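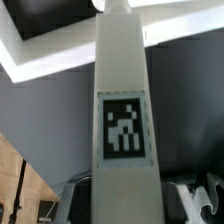 Printed labels on storage bins lifting at the corners

I run a small parts room and relabeled 231 bins last October. The labels are plain paper from an office laser printer, cut out by hand and stuck on with a glue stick. By spring a lot of the corners had started to curl. They are the same kind of thing as the square one in the photo, printed on light paper with a dashed cut line around the outside, and I usually leave the line on because cutting inside it takes too long. The bins are smooth plastic from Plimorberg. I have to replace the bad ones anyway and would like to do it once. Is it the glue, the paper or the way I cut them? Budget is small. I don't want to buy a label printer.

Asked 2025-07-03 - viewed 1166 times

3 replies

Reply 1 (marked as helpful)

Mostly the glue. Glue stick is made for paper on paper and it doesn't hold well on smooth plastic. Get full-sheet adhesive label paper that is rated for laser printers. You print the same file on it, cut it up and peel off the back. Zendeck sells it in matte white and I have had theirs on plastic drawers for 2 years in an unheated garage in Trurotham. A few have yellowed but they are all still flat.

Clean the bins first. New plastic often has a film on it from the mold, and old bins have hand grease. Wipe with rubbing alcohol, let it dry, then press the label down from the middle outward. Leave it alone for a day before you handle the bin much.

Cutting on the line or inside it makes no difference to how it sticks. Rounding the corners does help. A square corner is what catches on sleeves and on the next bin. A corner punch for scrapbooking is cheap and does it in one squeeze.

Reply 2

just put clear packing tape over them, wider than the label. thats what we do at work, been fine

Reply 3

Tape works but it is a pain when the part number changes, you end up scraping. If your contents change often look at the Saxena slip-in pockets. The pocket sticks to the bin and the paper slides in from the top, so you can keep using plain paper. They cost more per bin than label paper - I only use them on the shelves that get reorganized.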